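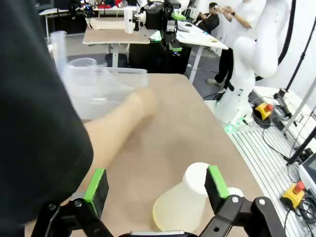
Filtero Wide-Mouth Funnel, 32 oz

Print this page | E-mail to a friend

If you make your own dish soap, bottle your own vinegar or just hate paying for tiny containers when the big jug is right there, you are going to love this funnel! It has a good wide rim, so you can pour from a heavy jug without aiming like a surgeon, and the cone narrows gently enough that thick stuff (honey, shampoo, last winter's maple syrup) keeps moving along.

Karine Campbell started stocking the Filtero line at our Etmont store one December, mostly for the canning crowd, and it got picked up by everybody else. Beekeepers buy it. People who feed hummingbirds buy it. One customer uses hers for birdseed and nothing else, and she came back for a second one to keep in the kitchen.

The bowl holds 32 ounces when the spout is closed off with your thumb, which sounds silly until you want to stop halfway and switch bottles. There's a small air ridge down the outside of the spout — my favorite thing about it — so the bottle can breathe while you pour and you don't get that glugging and burping that sends oil over the counter.

What's in the box

One funnel, 2 snap-in strainers (coarse and fine) and a hanging ring. The fine strainer catches herb bits and coffee grounds very nicely. Use the coarse one for anything with pulp, and take both out for dry goods, or rice will bridge across the mesh and sit there. 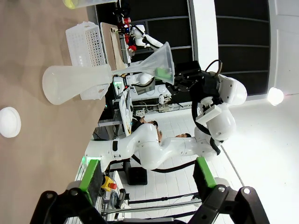 Which bottles it fits

The spout goes into any neck one inch across or wider. That covers most squeeze bottles, milk jugs, canning jars and all 4 sizes of the Skistlow refill bottle. For narrow hot sauce and vanilla bottles, get the Krishnan slim spout, which pushes onto the end and stays put.

Care

Top rack of the dishwasher is fine. After oil, wash it by hand with hot water and a little baking soda, then hang it up to drain. Turmeric will stain it yellow, and a sunny windowsill takes most of that back out.

Customer note

"I refill soap for the whole church kitchen with this and my sleeves stay clean. Wish I'd bought it years ago!" — Colleen Chisholm

Item added April 9, 2021

14 shares | 3 comments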